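The measles clinic came to Zodcombe and I got my shot at 40

So it finally reached us. I'd been reading about the measles cases over in Tuletti since January and telling myself that was a whole county away, and then the school sent home a letter saying two kids in the lower grades had it.
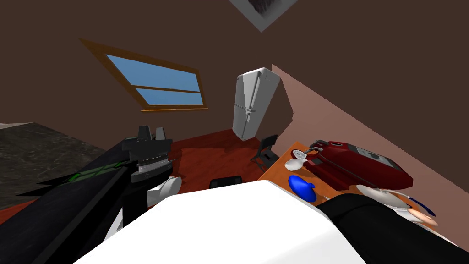
I called my mom first, of course, to ask if I'd ever had the vaccine. She thought so. She also thought my brother had, and he definitely had measles in second grade, so I wasn't putting much weight on that! My doctor's office couldn't find a record either, and the nurse told me to just come to the walk-in clinic and get a dose.

The line went out the door and past the bike racks. I got there at 9 in the morning and ended up behind Salamatu Igwe, who used to teach my daughter piano (we hadn't talked in ages), so the wait was kind of nice. The county had sent 400 doses for the first day and they were nearly gone by lunch.

The shot itself was nothing. My arm was sore that night and I felt a little blah the next day — I went to bed at eight and let the dishes sit.

Rakiya Ibrahim from the health office told us they're hoping for another delivery soon, and that babies too young for the regular schedule should talk to their own doctor first. If you're local and can't find your records, call ahead, and bring a snack. I go back for my second dose next month.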